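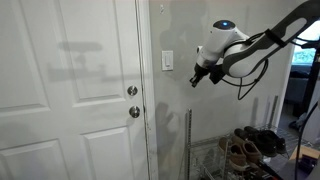
I've had the Naso picture hanging kit for two months now, and it has put up every piece in our October show at the Prarkmont gallery, plus a fair few at home. You get a rail, cords, hooks and a tiny spirit level, all in a tin that shuts properly (hurrah!).

The hooks are lovely. They slide, they grip, and Obinna Wike's big canvas stayed dead straight right through the opening night crowd. Vikas Nigam prefers the Anozie set – he says the cords are softer – but I found those fiddly with cold fingers.
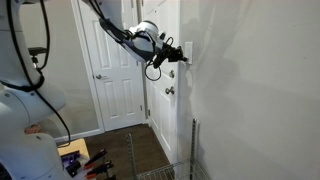

My one real grumble is the cord, all 700 cm of it. It's clear nylon and it remembers being coiled, so the first evening is spent fighting little springs. I'd much rather have something with a bit of weight to it, like the thick black cable on that white robot arm, hanging in one long easy curve. Prinamow sell a woven cord that fits the same hooks, and I've swapped two of my lengths over already.

Would I buy it again? Yes, with the other cord.

Print this page | E-mail this review

Contact | © January 2022 | Back to top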